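Gazi Carpet Tiles

Heavy contract range by Plastberg

Gazi is a loop-pile carpet tile intended for offices, training rooms, libraries and other interiors that receive steady foot traffic. It is supplied by Drakonwood to trade and institutional customers, in full cartons only.

Construction

Each tile is made from solution-dyed nylon on a heavy backing. The colour runs through the whole of the fibre and is therefore less affected by sunlight and routine cleaning than a surface-printed pile. Tiles measure 50 cm by 50 cm and are packed 16 to a carton, covering four square metres. Pile weight is 900 grams per square metre.

Colours

The standard range consists of five greys, two blues and a dark green. Other shades may be ordered from the Cevus colour card, subject to a minimum quantity of 60 cartons. Dye lots vary slightly, and customers are advised to order the full quantity for a room at one time, together with an allowance of 5 per cent for cutting and later replacement.

Installation

The subfloor must be clean, level and dry. Cartons should be opened and left in the room for at least 24 hours before laying. Tiles are fixed with a release adhesive and may be laid in one direction or quarter-turned; the arrow printed on the backing shows the direction of the pile. Heavy furniture should not be returned to the room until the adhesive has set fully.

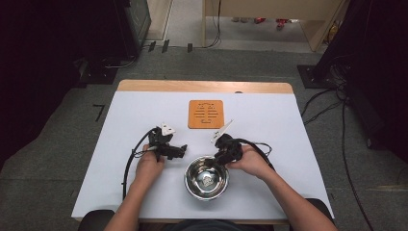
Castor chairs may be used on Gazi without a protective mat. Tables with narrow metal feet should be fitted with glides.

Care

Vacuum daily in busy areas. Spills should be blotted at once with a white cloth and cold water. A stained or damaged tile can be lifted and exchanged without disturbing those next to it.

Ordering

Samples are sent free of charge to registered account holders. Delivery is normally made within around ten working days. Orders for colours outside the standard range cannot be cancelled once production has begun.

Page last revised 23 January 2025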